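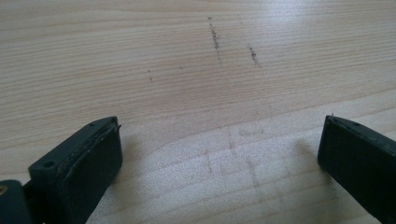 Figure 3. Gripper fingers over a wooden work surface with dark marks and faint gray smudges.

Research > Papers > Equipment Planning
Filed under: Robotics, Lab Budgets

4.2 Finger and pad costs

The Celldale budget treated the hand-held grippers as a single purchase of $2,190, with no line for spare parts. We think this is too simple. The rubber edge strip on the left finger in Figure 3 is frayed, and a thin lighter line runs where the pad material appears to be peeling. A buyer who plans only for the tool itself will have to find money for pads later in the year.

We therefore split the cost in two. The body and mount are bought once – the fingers and pads are listed as supplies. For the Godinho site we set aside $500 for supplies and placed the order with Rondberg in December, together with the main units. Work surfaces were kept on a separate line, as cleaning and refinishing were paid for by the building.

Wear was noted by eye at each check, with no attempt to measure it. The upper edge of the left finger was the first place we looked. 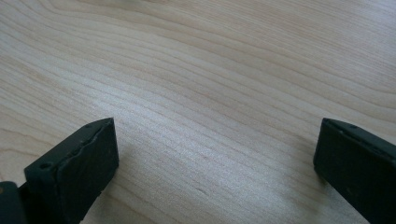
4.3 Delivery and storage

Petomton quoted delivery per crate. Two crates were enough for the full order, and spare pads were stored flat in the second.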